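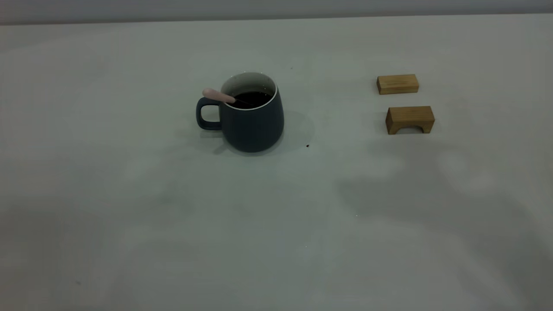 Home Papers Data notes Archive Contact

November
By Cheung

4. Message tone and reply volume

Second pass over the Murnley posts. Same set as section 3, minus duplicates. 800 posts from 13 council campaigns, all public pages, collected by hand and coded in Dremis. Coders worked separately and then compared. Where they split, the post went to a third reader, whose call was final. Ads were left out – no reliable way to tell who paid for a boost and who just got shared a lot.

4.1 Coding

Each post got one main topic and one tone. Topics: streets and parking, schools, housing, taxes, the hospital question, other. Tone was harder. We began with five labels and dropped to three – attack, promise, notice. "Notice" covers the plain stuff: a meeting time, a reminder to register, a thank you after a door-knocking weekend. Most campaigns post far more of these than anyone remembers afterward.

A post that thanks supporters and then takes a swipe at the other side was coded attack. Some readers of the draft disagreed with this. We kept it, and the split version is in the appendix.
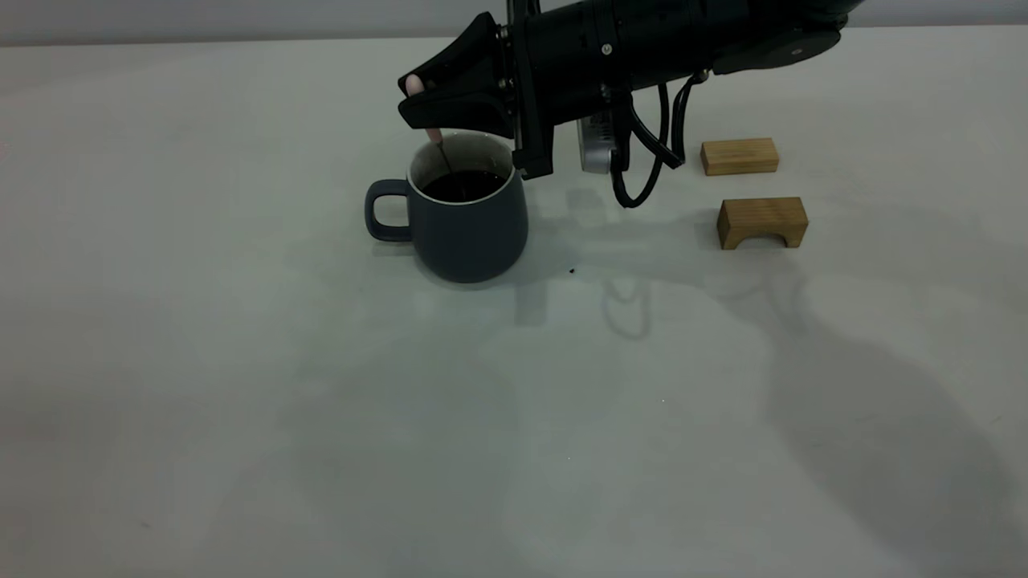 Replies were counted at close of polls, not later. A few pages were scrubbed within hours of the result, so late counts would have been lopsided against the losers. Replies by the campaign's own account were removed. Repeat replies from one account under the same post count once. This hurts the hospital posts the most, where long back-and-forths between two or three people were common.

4.2 Results

Attack posts drew more replies than promise posts in every topic but one. The exception is schools. There the promises did better, and by a wide enough gap that we rechecked the coding before beleiving it. No change.

Streets and parking did better than expected. Short posts, one complaint, one named intersection. Tax posts were long and mostly ignored, even in the last week. Housing sits in the middle and moves around alot depending on which campaign is taken out.

Notices got almost nothing, with one odd pattern: early-morning notices did better than evening ones. May be an effect of the Heline newsletter, which goes out before 8 a.m. and links to whatever is newest. Not tested.

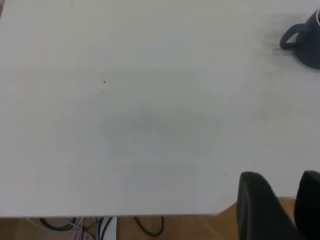
Any campaign with fewer than 50 posts was dropped from the per-campaign comparison. That removes 2 of them, both write-ins. Including them does not change the order of topics, only widens the spread.

4.3 Limits

One town, one election, one platform. Reply volume is not support. An angry reply and a cheering one count the same here, and a reading of the replies themselves is left for section 6. We also can't see posts that were deleted before collection. If campaigns took down their worst performers, the averages run high for everybody, and we have no way of saying by how much.

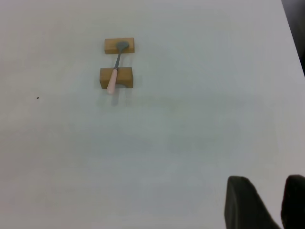
Figure 4. Spoon resting across two wooden blocks, white tabletop.

Turnout by ward is in the next section. Wards were matched to campaigns by the address on the filing form, with the at-large seats handled seperately.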